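Reviews > Craft Supplies > Backdrops

Tellitz backdrop cloth, charcoal

I bought the charcoal cloth from Duvden in May to hang behind a work table and put lettering on. It came folded small, with 4 clips in the bag and no instructions. Hanging it took 15 minutes.

The color is good. It hides marks on the wall and doesn't look cheap from a few feet away. There is a slight shine to it, more than the listing suggests.

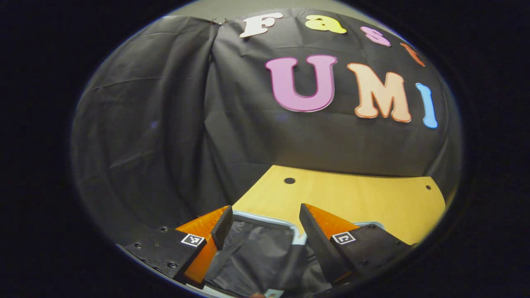

Wrinkles are my main complaint. I steamed the cloth twice and it still won't hang flat. On the left, where one panel overlaps another, there's a long crease running down from the clips, and the broad diagonal wrinkles next to it catch the light. The right side is smoother. Bright cut-out letters stand out well against the gray, the white F and the yellow a especially, so for lettering the color does its job.

The clips are small but they grip. I'd buy the cloth again at the sale price, and I'd order a wider one to avoid the overlap.

Rating: 3 out of 5

Related reviews
Vakulenko folding work table
Tulex cut-out letter set
Duvden handheld steamer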